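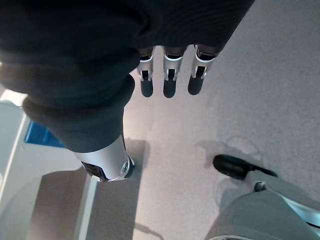
Robotic fingers above a speckled grey floor.

Cold soup, salt and a late supper: eating through the heat in Pormont

Fri 14 August

The kitchen at Foklow opens onto a yard, and by half past nine in the morning the yard door is propped wide with a sack of onions. The cook has been in since six. She likes to have anything that needs the big oven finished before the sun comes over the wall, and today that means two trays of bread and a pan of beetroot, roasted in their skins.

"After ten I don't want to light it," she says. "The bread is done, the beets are done, and the rest of the day is chopping and cold water. People think you change the menu in summer for the customers. Half of it is for us."

Foklow has 22 seats and sits on the lower road in Pormont, a short walk up from the harbour. The town has fewer than 4000 people in winter and a good many more in July, when the ferries run twice a day and every spare room is let. She came to work here as a dishwasher, left for a hotel kitchen inland, and came back when the lease came up. That was 12 years ago.

We talked at the prep table while she peeled the beetroot, and later at one of the outside tables, with a stop in between when the fish arrived.

I asked her what people in Pormont ate in hot weather before there were restaurants for visitors. She said the answer was not very exciting. "Bread, cucumbers, curds, whatever fish was small and cheap. A lot of soup. My grandmother made a sour soup in the morning and put it down the well in a can. You had it at midday with a boiled potato, hot, on the side. Cold soup and hot potato. I still serve it that way and I still get people sending the potato back because they think we forgot to cool it."

The soup is called bilyk locally and it is on her menu as Bilyk, with a capital letter, because the printer did it that way the first year and she never had it changed. It is made with the water from soured beetroot, thinned with buttermilk, and filled with chopped cucumber, radish, spring onion and a great deal of dill. Some families add egg. She puts the egg on top so that it can be pushed aside.

The souring takes four or five days in cool weather and can be as little as two in a hot spell. She tastes it every morning. "If you leave it a day too long it isn't spoiled, it's just sharp, and then you need more buttermilk, and then it's too thick, so you add water, and by then it tastes of nothing. I'd sooner throw it out and serve something else. We had two days in July with no soup. There was a bit of grumbling."

She is firm about salt. Much of the advice given to people in summer is about drinking water, and she has no quarrel with it, but she thinks cooks forget that cold food needs more seasoning than warm food. She salts the cucumbers first, leaves them in a colander for ten minutes and does not rinse them. The soup is then seasoned again once it has been chilled. "Taste it cold," she says. "If you taste it warm and think it's right, it'll be flat by lunch."

The fish came at a quarter to eleven, in two crates, from the boat she has bought from since the beginning. It was mackerel with a few gurnard. She turned over a few of the mackerel, sent back one that had split, and had the rest in the fridge before she had finished the conversation with the driver, which was mostly about the road being dug up by the bus station.

In summer she does very little to fish. The mackerel are filleted, salted for twenty minutes, wiped, and left in vinegar with sliced onion until the flesh turns pale at the edges. They go out on toast. The gurnard are for the evening, when there is a breeze and she is willing to light the grill in the yard.

"Visitors want to eat at one o'clock, in full sun, and they want fried fish and chips," she says. "I understand it, they've had a long ferry. But the people who live here eat something small at midday and then not again until nine. If you come at nine you'll get the better meal. I've told them that on the board outside and it makes no difference."

Most of her vegetables come from Westeo, the flat farmland on the far side of the headland, where the soil is sandy and the cucumbers are ready early. She drives over on Mondays, when the restaurant is shut. The growers there used to bring a cart to the harbour -- she remembers it from school -- but now they sell from a shed with a set of scales and a tin for the money. She buys the crooked cucumbers and pays less for them. The radishes have been poor this year, woody in the middle, and she has been using kohlrabi in the soup instead. One regular noticed and asked for it to be kept.

We moved outside at noon. The first tables were two couples off the ferry and a man on his own who ordered the soup without looking at the menu. She watched his potato go out, steaming, and then went on talking.

I asked whether she thought the old dishes would last. She said she didn't worry about the soup. It is cheap, it suits the weather and people make it at home. She was less sure about the salted fish roe that used to be eaten with it, which takes weeks and smells while it hangs. She made a batch last year and sold very little. "I ate most of it myself. It's very good with butter. I'll do a small one again in the autumn and see."

Ice cream she leaves to the kiosk on the quay. For pudding at Foklow there is a bowl of sour cherries in their own juice, or a slice of curd cake served straight from the fridge. On very hot nights she freezes the cherry juice in a tray and scrapes it with a fork. It isn't on the menu, and it is usually gone before ten.

Her own supper, after the last table has left, is bread rubbed with garlic, a tomato and the end of the cucumbers. She eats it standing up in the yard. "I don't want anything cooked by then," she says. "I've looked at food since six."

Foklow is on the lower road, Pormont. Open Tuesday to Sunday, midday to three and seven until late. The yard tables can't be booked. Bilyk is served until the end of September, as long as the cucumbers hold out.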